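Hirix 새 EP ‘Pondden’ 리믹스판 7월 공개… 스템 49개 함께 배포

프로듀서 Hirix의 싱글 ‘Pondden’이 리믹스 EP로 다시 나온다. 레이블 Jalport는 7월 중 주요 스트리밍 서비스와 다운로드 스토어를 통해 여섯 트랙 구성의 리믹스판을 공개한다고 밝혔다. 원곡 제작에 쓰인 스템 49개도 같은 시점에 레이블 홈페이지에서 내려받을 수 있다.

수록곡은 원곡의 익스텐디드 버전, 라디오 에디트, 인스트루멘털, 그리고 외부 및 내부 프로듀서가 맡은 리믹스 세 곡이다. 리믹스는 Stanciu의 클럽 믹스, Hirix 본인의 더브 믹스, 레이블 엔지니어 Paraschiva Sima가 만든 앰비언트 버전으로 나뉜다. 원곡의 템포는 128BPM이며 클럽 믹스와 더브 믹스는 이를 그대로 유지했다. 앰비언트 버전에는 고정된 템포 표기가 없다.

■ 클럽 믹스, 드롭 앞 구간 재배치

Stanciu가 작업한 클럽 믹스는 이번 EP의 타이틀로 지정됐다. 원곡에서는 보컬 후렴이 끝난 직후 킥과 베이스가 동시에 들어오지만, 클럽 믹스에서는 후렴 뒤에 킥 없는 브레이크 구간을 따로 두었다. 이 구간에서 원곡의 코드 진행은 필터를 거친 패드로만 남고, 하이패스 컷오프가 서서히 올라가면서 저역이 비워진다. 이후 베이스가 반 마디 늦게 진입한다.

베이스 라인은 새로 작성됐다. 원곡은 톱니파 두 개를 미세하게 어긋나게 겹친 음색을 썼고, 클럽 믹스는 사인파 서브와 FM 합성 중역을 분리해 각각 다른 버스로 보냈다. 서브 채널은 전 구간 모노이며 스테레오 확장은 중역 이상에만 적용됐다. 사이드체인은 컴프레서 대신 볼륨 엔벨로프 방식으로 처리했다. 킥 샘플이 교체될 때마다 컴프레서의 반응이 달라지는 문제를 피하기 위한 선택이라고 Stanciu는 작업 노트에 적었다.

보컬은 원곡의 리드 테이크를 그대로 사용했다. 다만 두 번째 벌스는 통째로 빠졌고, 후렴의 첫 어절만 잘라 만든 보컬 촙이 드롭의 리드 역할을 한다. 촙의 음정은 샘플러에서 조정했고 포먼트는 고정했다. 조성은 원곡과 같다.

인트로와 아웃트로는 모두 타악기 위주로 구성돼 있어 전후 곡과의 믹싱이 가능하다. 원곡 싱글은 보컬로 시작하는 탓에 공개 당시 DJ용 편집본을 요청하는 문의가 레이블에 이어졌고, 익스텐디드 버전 역시 이번에 같은 방식으로 앞뒤가 늘어났다. 브레이크 길이는 건드리지 않았다.

■ 더브 믹스와 앰비언트 버전

Hirix의 더브 믹스에서는 보컬이 대부분 제거되고 딜레이 잔향만 남았다. 딜레이는 점8분음표 값으로 고정돼 있으며, 피드백 양은 자동화가 아닌 실시간 조작으로 녹음했다. 해당 트랙은 편집 없이 한 번에 녹음된 테이크를 바탕으로 하며, 이 때문에 후반부의 스네어 반향이 앞부분보다 다소 크게 들린다. 마스터링 단계에서도 이 차이는 보정하지 않았다.

앰비언트 버전은 킥과 하이햇을 쓰지 않는다. 원곡의 코드 스템과 보컬 숨소리를 그래뉼러 방식으로 늘려 만든 층이 중심이고, 베이스는 마지막 부분에만 나온다. Paraschiva Sima는 EP 전체의 마스터링도 담당했다. 본인이 만든 트랙과 나머지 트랙을 같은 날 작업하지 않는다는 원칙에 따라 앰비언트 버전은 가장 나중에 마스터링됐다.

■ 마스터 두 종으로 제작

마스터는 스트리밍용과 클럽용 두 종류로 제작됐다. 스트리밍용은 라우드니스 정규화를 전제로 통합 라우드니스를 낮게 잡고 트루 피크 여유를 확보했다. 클럽용은 다운로드 스토어에만 제공되며 리미터 적용량이 더 크다. 두 마스터의 이퀄라이저 설정은 같고, 차이는 최종 리미터와 그 앞단 클리퍼에 한정된다.

Sima는 배포 자료에서 “원곡 싱글은 저역 에너지가 한 대역에 몰려 있어 음량을 올릴수록 보컬이 뒤로 밀렸다”며 “리믹스판에서는 믹스 단계에서 서브와 킥의 기음을 먼저 분리해 달라고 요청했고, 마스터링에서는 저역을 거의 만지지 않았다”고 설명했다.

익스텐디드 버전에는 새 믹스가 적용됐다. 싱글과 비교하면 하이햇 레벨이 낮아졌고 후렴의 더블링 보컬이 좌우로 더 벌어져 있다. 라디오 에디트는 기존 싱글과 동일한 믹스를 쓰되 마스터만 교체됐다. 이에 따라 스트리밍 서비스에서 기존 싱글과 라디오 에디트는 별도 음원으로 등록되며 국제표준녹음코드도 새로 부여된다. 기존 싱글의 재생 수는 EP로 이관되지 않는다.

■ 스템 배포 조건

공개되는 스템은 드럼, 베이스, 코드, 리드, 보컬, 효과음의 6개 폴더로 정리돼 있다. 파일은 모두 24비트 WAV이며 시작점이 곡의 첫 마디로 통일돼 있어 어느 편집 프로그램에서든 같은 위치에 불러오면 정렬된다. 리버브와 딜레이는 별도 파일로 분리됐다. 리드 보컬은 튜닝과 디에서를 거친 상태로 제공되고 컴프레서는 걸려 있지 않다. 마스터 버스 처리는 포함되지 않으므로 모든 파일을 그대로 합쳐도 공개 음원과 음량이 같지 않다.

드럼 폴더의 클랩은 원곡에 사용된 것과 다르다. 원곡의 클랩이 상용 샘플 라이브러리에서 나온 소리여서 단독 파일로 재배포할 수 없었고, Hirix가 새로 합성한 소리로 대체됐다. 미디 파일은 코드와 베이스 두 파트만 들어간다. 신시사이저 프리셋은 배포 대상이 아니다.

비상업적 용도의 리믹스와 부트렉 제작은 사전 승인 없이 허용된다. 결과물을 무료로 공개할 때는 제목에 원작자와 리믹서 이름을 함께 적어야 한다. 유료 판매나 스트리밍 서비스 등록은 레이블의 서면 승인이 필요하고, 보컬 스템만 떼어 다른 곡에 쓰는 경우도 여기에 해당한다. 음성 합성 모델의 학습 자료로 보컬을 사용하는 것은 용도와 관계없이 금지된다.

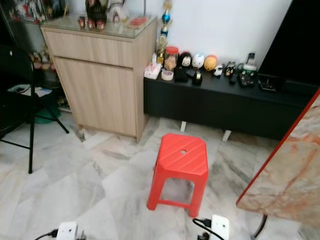
대리석 타일 바닥의 빨간색 플라스틱 스툴과 유리 상판 수납장. 수납장 뒤로 트로피가 보인다.

■ 라이브 세트 반영

Hirix는 EP 공개 이후의 공연에서 익스텐디드 버전과 클럽 믹스를 섞은 별도 편집본을 사용할 예정이다. 두 곡의 템포와 조성이 같아 후렴까지는 원곡으로, 브레이크부터는 Stanciu의 버전으로 넘어가는 구성이 가능하다. 공연용 편집본은 판매하지 않는다.

공연 장비 구성도 일부 바뀐다. 노트북 한 대에서 전체 세션을 재생하던 기존 방식에서 벗어나 드럼과 베이스는 하드웨어 샘플러로 옮기고, 노트북은 보컬과 효과음만 담당한다. 클록은 샘플러가 보낸다. 노트북이 멈추더라도 리듬 파트는 계속 재생되는 구조다. 다만 더브 믹스는 딜레이를 직접 조작해야 하는 특성상 믹서의 보조 출력을 하나 더 쓰게 되며, 이 출력이 부족한 공연장에서는 세트에서 제외된다.

Stanciu가 공연에 동행하는지는 정해지지 않았다. Jalport 측은 클럽 믹스의 반응을 본 뒤 두 사람의 합동 세트를 검토하겠다고 답했다.

■ 실물 음반은 미정

바이닐 제작 여부는 확정되지 않았다. 레이블은 클럽 믹스와 더브 믹스를 한 면씩 싣는 12인치 싱글을 검토 중이며, 제작할 경우 커팅용 마스터를 따로 만든다. 클럽용 디지털 마스터는 고역의 클리핑 양이 많아 래커 커팅에 그대로 쓰기 어렵다는 것이 Sima의 의견이다. 앰비언트 버전은 수록 후보에서 빠졌다.

EP의 스트리밍 공개 시각은 자정이고, 스템은 같은 날 정오에 올라간다. 다운로드 스토어의 예약 구매는 클럽용 마스터에 한해 먼저 열리며, 예약 구매자에게는 클럽 믹스가 즉시 제공된다. 스템을 내려받으려면 레이블 홈페이지에서 이용 조건에 동의해야 하고 회원 가입은 요구되지 않는다.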